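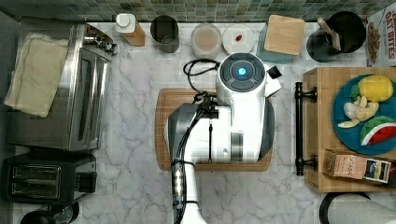
Why do soaps always stop at the good bit?

You know the moment. Someone opens a door, gasps, and says "You!" Then the music plays and the names roll up the screen. You have to wait until the next episode to find out who "you" is.

That is called a cliffhanger. Soap operas use them more than any other kind of show. Before you get too excited by the next one, it helps to know how the trick works.

What is a soap opera?

A soap opera is a story told in lots of short episodes, with no real ending planned. The same families live in the same town and keep falling out with each other. The name comes from old radio shows in America, which were often paid for by companies that sold soap. There was hardly any opera in them.

Let's make one up

Our soap is called Tusutley, after the seaside town where it is set. The Petkov family runs the bakery. On Thursday, Grandpa Petkov finds a letter under the flour bin. He reads it, turns pale and drops a tray of buns. The end, until next time.

What does the letter say? You probably guessed something huge. A secret twin! A stolen fortune! Now be a bit suspicious. The writers might have something huge ready. They might also open the next episode with Grandpa saying, "The flour bill has gone up again." Soaps do this a lot. The gasp was big and the answer was small, but you came back to watch, so the trick did its job.

Is anybody really gone?

Say a character named Votus sails off in a storm and his boat is found empty. Everyone cries. Should you?

Maybe wait. Did you see what happened to him, or did you only see the boat? If the show never showed you, the writers have left themselves a way to bring him back. He could walk into the bakery 26 episodes later with a beard. He may say he lost his memory, too. Soap characters lose their memories far more often than people you know.

What about "spoilers"?

A spoiler tells you part of the story early. Look closely at the headline, though. "Will Grandpa leave Tusutley for good?" is a question, and a question hasn't told you anything. The words "could," "might" and "set to" are worth watching for as well. Sometimes you read the whole page and learn that Grandpa will have "a difficult week" – he has had one of those every week since the show began.

Try it yourself

Pick a show that ends on a cliffhanger. Write down two guesses, one exciting and one boring. Then watch the next episode and see which was closer. Keep going for six episodes and look back over your list.

Written by Slavica Vasić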